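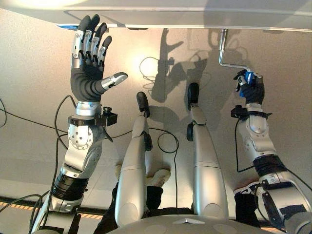
SUDARD ASKS THE NATION TO LOOK UP, BRIEFLY, AND WITH A ROLLER

Decorating tool maker's October campaign takes on the ceiling, the most ignored surface in the British home

Skomville, October — Sudard, which makes decorating tools for people who would prefer to be doing something else, is launching a month of free ceiling-painting evenings for beginners at its Skomville training room.

The evenings, called Heads Up, are open to anyone who has ever painted four walls, stood back to admire them, and then noticed the ceiling. They start at 6.30pm and last two hours, tea included. Each covers choosing a sleeve, loading it without redecorating the floor, working overhead in strips, and keeping a wet edge when your arms have begun to file complaints.

There are 300 places across the month. Overalls can be borrowed. They have been washed, though you may have to take our word for it.

Sudard asked 2,000 of its mailing list customers when they had last painted a ceiling, and 60 per cent said they had never done one. A fair number of the rest wrote in the comments box that they had done one once, and left it at that.

"People will spend three weekends choosing a green for the walls and then leave a ceiling the colour of weak tea," said Greer Kinnear, who runs training at Sudard. "I understand it. Paint comes down, your neck hurts, and white on white is impossible to see until it has dried, when you can see every bit you missed. Most of that can be put right in an evening. I can't do much about the neck."

The campaign also brings back the company's plain hand roller frame: a bent metal rod, a handle, and a place at the far end to put the sleeve. It was dropped from the range four years ago in favour of a model with a cushioned trigger, which customers returned in encouraging numbers until we took the hint.

"We spent a good deal of money improving the roller, and then a bit more putting it back the way it was," said Finlay Guthrie, product manager. "The bend is the same bend. I've been asked whether there's an app, and there isn't."

Practice at the evenings is done on overhead panels, painted white between groups and fixed low enough that no one needs a ladder. Those who do well may take their sleeve home. Those who do badly may take it home as well, as we don't want it back.

Paint for the month is being supplied by Woldegiorgis, the Skomville trade merchant, in matt white and a second white that is said to be warmer. Visitors are welcome to form a view.

Booking is by telephone or at the Sudard trade counter. Places are free, but please cancel if you can't come — the biscuits are ordered by headcount.

ENDS

Notes to editors

Sudard makes rollers, brushes, trays and filling knives for home and trade use.

The training room is on the ground floor of the Clelitz building in Skomville, with step-free access from the yard.

Greer Kinnear and Finlay Guthrie are available for interview, preferably before lunch.

Press contact: the Sudard press desk, Skomville.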